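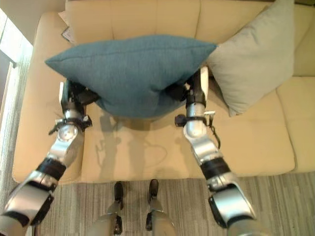
Zierkissen

Ein Zierkissen, auch Sofakissen oder Dekokissen, ist ein loses, nicht mit dem Möbel verbundenes Kissen, das auf Polstermöbeln als Rückenstütze, Armauflage oder Schmuck dient. Vom Sitz- und vom Rückenkissen eines Sofas unterscheidet es sich durch das geringere Format und die weichere Füllung.

Aufbau

Das Zierkissen besteht aus Inlett und Bezug. Das Inlett umschließt die Füllung und ist in der Regel vernäht, der Bezug ist abnehmbar. Als Verschluss dienen Reißverschluss, Knopfleiste oder Hotelverschluss, bei dem zwei Stofflagen einander überlappen. Die Kanten werden einfach gesteppt oder mit Keder eingefasst. Das Inlett wird häufig etwas größer gewählt als der Bezug, damit die Ecken ausgefüllt sind.

Formen

Verbreitet sind quadratische und rechteckige Kissen. Rechteckige Formate stützen vor allem die Lendenwirbelsäule und werden quer vor die Rückenlehne gelegt. Daneben kommen Rollen und runde Kissen vor.

Füllung

Federn und Daunen passen sich dem Körper an, müssen aber regelmäßig aufgeschüttelt werden. Polyesterfasern sind waschbar und leicht, verklumpen jedoch bei längerem Gebrauch. Schaumstoffflocken sind formstabiler – das Kissen wirkt dafür fester. Wird ein weich gefülltes Kissen nur an den Seiten gehalten, sinkt die Füllung zur Mitte ab.

Bezugsstoffe

Verwendet werden Baumwolle, Leinen, Wolle, Samt und Mischgewebe. Grob gewebte Stoffe gleiten auf glatten Polstern weniger leicht ab, nehmen aber mehr Staub auf. Auf beigefarbenen und grauen Sofas werden oft Kissen in kräftigeren oder gedämpften Grün- und Blautönen eingesetzt.

Anordnung und Pflege

Kissen werden aufrecht an die Lehne gestellt, schräg in die Ecke gelehnt oder versetzt hintereinander angeordnet. Zum Absaugen der Sitzfläche werden sie abgenommen. Bezüge sind mit geschlossenem Reißverschluss und auf links gewendet zu waschen; Federfüllungen müssen vor dem Beziehen vollständig trocken sein.

Siehe auch: Nackenrolle, Polstermöbel, Inlett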